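Plirnia opens December registration for its winter building league, with fewer rules and more biscuits

Families, clubs and lone enthusiasts invited to build a town from memory, argue about it, and take it apart again

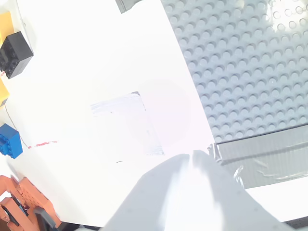
A town in pieces

Sendport – Plirnia, the tabletop building club that has occupied the upper floor of the old Dekker warehouse for longer than its lease strictly intended, will open registration for its winter league in December. The league is open to anyone over the age of seven who can tell a two-by-four brick from a two-by-three by touch, or who is willing to learn the hard way in bare feet.

This year's theme is "The Town You Think You Remember". Each team will be given a grey baseplate, a sack of mixed bricks and the name of a street in Sendport. They will then build that street as they recall it, without photographs, maps or phoning an aunt. The results will be joined together into one large and almost certainly incorrect town, which the public can visit on the final weekend of the league.

"People are very sure of themselves until you ask which side of the bakery the door is on," said Nele Verbruggen, who runs the league. "We tried this on a small scale last winter with the harbour road. We ended up with three post offices. Sendport has never had more than one, and it shuts for lunch."

What is new

The league has 100 places, up from last year, when demand was underestimated and several adults had to be asked to share a windowsill. Teams may have up to four members. Single builders are welcome and will not be paired with strangers unless they ask to be, a change made after a number of polite but firm letters.

The rulebook has been cut from 14 pages to 2. Gone are the section on permitted roof angles, the appeals procedure for disputed hedges, and the whole of Appendix C, which dealt with fountains. Glue remains forbidden. Tape may be used to hold baseplates to the tables and for no other purpose, including, as the new rulebook puts it, "structural optimism".

Sorting will be done by colour this year. The club has sorted by shape since it was founded, and the vote to change was closer than anyone would have liked. Members who still feel strongly may sort their own bricks by shape at home.

The Stostusby loan

Much of the winter stock comes from a loan by the neighbouring club in Stostusby, which is taking a year off while its hall gets a new roof. Jiahui Tang, who looks after bricks for both clubs during the loan, has weighed, washed and bagged the lot, including 3543 window frames and 915 small doors. The mismatch has been noted and teams are asked to plan buildings with plenty of light.

"I have counted them twice and I am not going to do it again," said Tang. "If anyone finds a door under a radiator, put it in the tin by the stairs. Do not bring it to me. Do not tell me the new total."

The loan does not include minifigures. Stostusby has kept those, citing sentimental reasons, so the town will be rather thinly populated. Visitors who know Sendport in winter may find this the most accurate part of it.

Judging

Jolien Schouten and Thijs Declercq return as judges. Schouten taught geography for many years and will mark each street for likeness. Declercq delivered letters in Sendport for even longer and will mark it for whether he could find the right house in the rain. The two scores are added together. Last winter the judges agreed on a single entry, a bus shelter.

Prizes will be awarded for the best street, the best single building and the most confident mistake. The last of these is a new award and already the one members seem to want. The winner receives a framed certificate and the right to name one imaginary road in next year's town, subject to a quick look by the chair.

"I was asked to say something about creativity and the community," said Ans Van Leeuwen, who chairs Plirnia. "What I would like to say is please wipe your feet. The stairs are steep, the carpet is new, and we would like it to stay that way until at least the spring."

How to take part

Registration opens in December at nine in the morning, in person at the Dekker warehouse, side entrance. Forms will also be available from the library desk. Places go in the order the forms come in, and the club will keep a waiting list for teams who miss out. Entry is free for under-sixteens. Adults are asked to make a small donation or bring a packet of biscuits, and the club has asked us to mention that it has enough ginger nuts.

Streets are drawn from a hat on the first evening and may not be swapped. Residents who draw their own street must declare it and will be marked more harshly.

About Plirnia

Plirnia is a club for people who like building small things on tables. It meets weekly throughout the year, apart from a short break in the summer when the upper floor becomes too warm to think in. New members can come along to two sessions before deciding whether to join.

Press contact

Nele Verbruggen, Plirnia, Dekker warehouse, upper floor, Sendport. Members of the press are welcome at the opening evening and may be handed a baseplate on arrival.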